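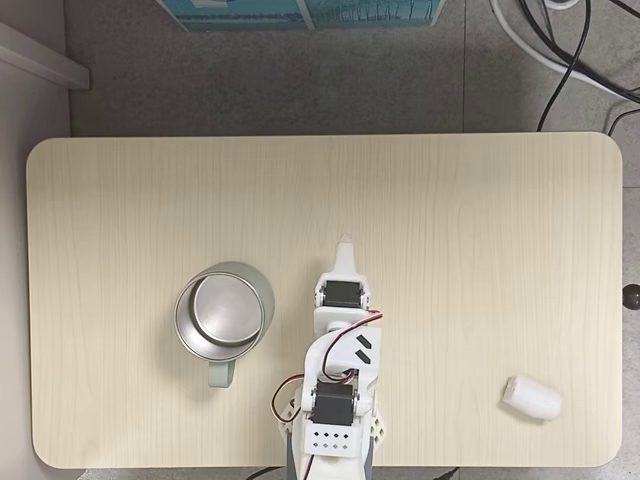 3.2 Choice of seat and the color of the table top

The second part of the study concerns the tables themselves. In the public reading rooms of Koltden and Brirkach, the visitor is free to sit where he or she wants, and the staff do not give out places. It was therefore possible to ask which table a person had chosen and what the reasons were, without changing anything in the normal use of the rooms. The questionnaire was returned by 134 visitors. Those who had come together with another person were asked to fill in the form separately.

Earlier work on reading rooms has mostly looked at the distance to the window, the noise and the distance to other readers. The surface of the table is mentioned seldom, and then usually together with the lamp. We think this is a gap, as a reader who stays for a whole afternoon has the table top in view almost all the time. Both rooms contain dark and light tables of the same height, placed in mixed order after the renovation. A light top with wood grain, of the general kind visible in Figure 1, was the more frequent choice in both towns, also on days when the room was almost full.

The reasons given by the visitors were not always about light. Many wrote that a pale table "looks clean" or "looks bigger". Others preferred it for handwriting, and said that white paper on a very dark top makes the eyes tired. The opposite opinion was found mainly among visitors who worked with a laptop. They complained of a bright area under the screen, above all in the room in Brirkach, where the windows are high and the blinds are often left open.

Shares 15 · Comments 5

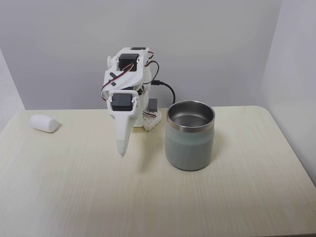 The direction of the grain was a point we did not expect. In the free comments, several visitors wrote that they like to put the notebook in line with the grain, and that they feel disturbed when the chair is placed so that the lines run from left to right. We did not ask a question on this matter in the first form. It was added in March, when the Pacheco furniture scale had already been translated and tested, and so the answers on grain come only from the second group. They should be read with care.

The seat records give a similar picture. The rooms were observed during opening hours, and 615 changes of seat were entered in the Clelteo database. A change was counted only if the visitor took the bag or coat along — moving the chair to the other side of the same table was not counted. Some 15 entries were removed, as the table number could not be read on the sheet. Moves from a dark table to a light one were more common than moves in the other direction, but a large part of them went at the same time toward the window. With the present data we cannot separate these two effects in the room in Brirkach. In Koltden the light comes from the ceiling, and there the preference for the pale tops was weaker but still present.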